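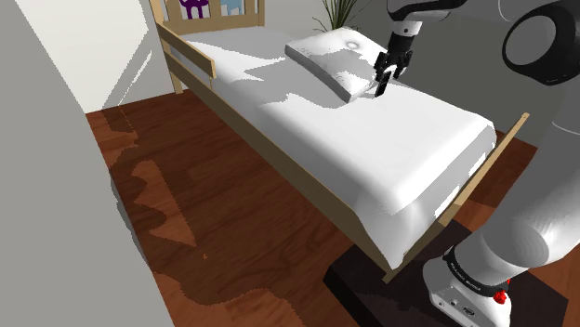

Wekgate Care Robotics Project
Progress report to the Mavau Fund, second period
Prepared by Dalal Farah, project lead
2019-12-03

1. Where we are

The plan for this period was to collect 700 demonstrations of bed-making tasks in simulation, by remote control, and to train a first policy on them. We have the demonstrations. We have a policy. I am less sure than I was in October that the two together amount to what we promised in the application, and I would sooner say so now than at the final review.

All work so far has been on the pillow task: reach over the mattress, take the pillow by a corner, square it up at the head of the bed. Sheets and blankets have not been started. The simulator's cloth is slow and, in my view, not good enough to learn from.

2. Collecting the demonstrations

Operators drive the simulated arm with a hand controller and watch it on a screen. We recorded 2,794 attempts to get the 700 we kept. That ratio is worse than we budgeted for, and it used up most of the paid operator hours. Most of the rejected attempts fail in the same way. The operator brings the fingers down beside the corner of the pillow, misjudges the height, and either closes on nothing or drives a fingertip into the mattress. On a flat screen there is very little to judge depth by, and a white pillow on white bedding makes it harder.

MacLeod, our software contractor, proposed a colour overlay that changes as the gripper nears a surface. Operators like it. I have allowed it for practice only, as I don't want to teach the robot from people who can see something its own camera can't. MacLeod disagrees, and the question is still open.

3. Results

The trained policy was tried 200 times from random pillow positions. It finished the task 53 times. The progress chart we sent earlier showed a training error falling nicely week by week, and I would ask the Fund to give that chart no weight. It measures how closely the policy copies the operators' motions on recorded data. It says nothing about whether the pillow ends up where it should.

I also watched the successful runs one by one. In several the pillow began close to its goal and a light nudge was enough. We had not set a minimum starting distance, which was an oversight on my part. The next round will have one, and the success figure may well go down before it goes up.

4. The Tasham arm

The application said we would move to the physical arm at the Tasham lab by the end of this period. We have not. The simulated pillow is close to a solid block with a soft look to it, and I don't believe a grip learned on it will carry over to a real one filled with polyester. I would like to test that belief cheaply. We propose a short trial at Tasham in which operators guide the real arm by hand through the same motion, with the motors slack, and we compare the paths with those recorded by remote control. If they differ as much as I expect, the simulated set will be useful for practising the reach and for little else.

5. Money

Operator pay is over budget and travel is under, the Tasham visit not having happened. We ask permission to move the unspent travel money to operator hours, less the cost of the short trial. No new money is requested.

6. Next period

Rerun the evaluation with a minimum starting distance.
Settle the overlay question with a side-by-side test.
Run the hand-guiding trial at Tasham.
Hold off on sheets and blankets until the trial results are in.

The rejected attempts have been kept along with the good ones and can be sent to the Fund's reviewer on request.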